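Reusing a shipping box that still has its old label

Posted 23 August 2024 in Packing & Moving

I have one cardboard box, lightly scuffed, with a shipping label on the front and faded blue printing down the left side. It has already made one trip and I would like it to make another, full of kitchen odds and ends. My sister says used boxes are false economy. I say a new one costs money and this one is already in my way. Do I have to peel the old label off, and how do I tell if the cardboard is still up to it?
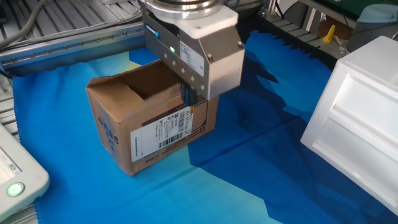
Shboul
The label has to go or be covered. Scanners read whatever barcode they meet first, and your kitchen odds and ends will tour the country without you. Warm it with a hair dryer, lift a corner, pull slowly. If it takes the top layer of paper with it, stop and stick a blank sheet over the lot. A fat black marker works too, but go over every barcode, including any little one running up the side.

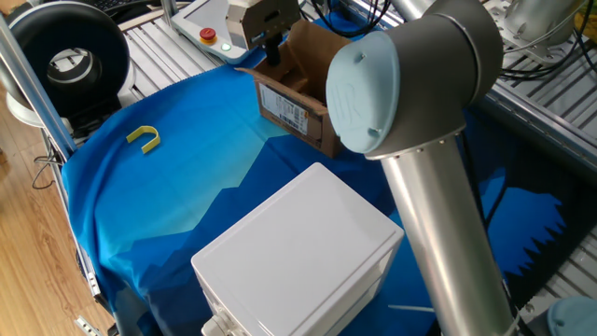

Checking the cardboard

Open all the flaps and bend each one back and forth at the fold. A good one springs a bit. A tired one flops, and no amount of tape will cheer it up. Then look along the inside edges for tears. A small nick at the top is fine if you tape both sides of it. A split running down a corner means the box is retired and can hold Christmas lights until December.
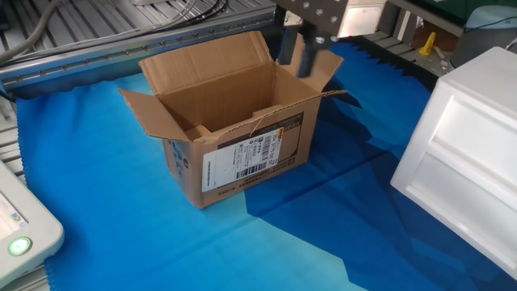

Flaps open, with a small notch on the inner front edge.

Press the bottom from the inside with your flat hand as well. I tape the base in an H - one strip down the middle, one across each end - and I don't trust whatever tape was on there before me. Heavy things low, and stuff the gaps until nothing shifts when you tilt it.

Tornero
just buy a new one, they cost nothing

Romus
They cost something, Tornero, I have moved 3 times in 2 years and I have the receipts. Agree with Shboul on the label. I would add that the cut edge tells you plenty: if you can still see the wavy layer standing up between the flat sheets, there's life in it. If it's mashed flat, use it for towels.
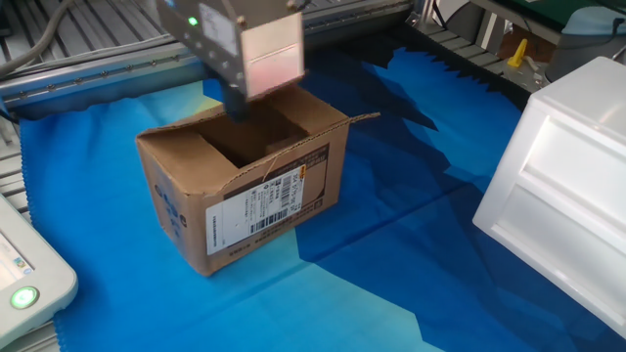 Cut rim of the box, wavy layer showing.

Also, put a piece of paper with the new address inside before you close it. Labels fall off. Mine did, and I got my own colander back.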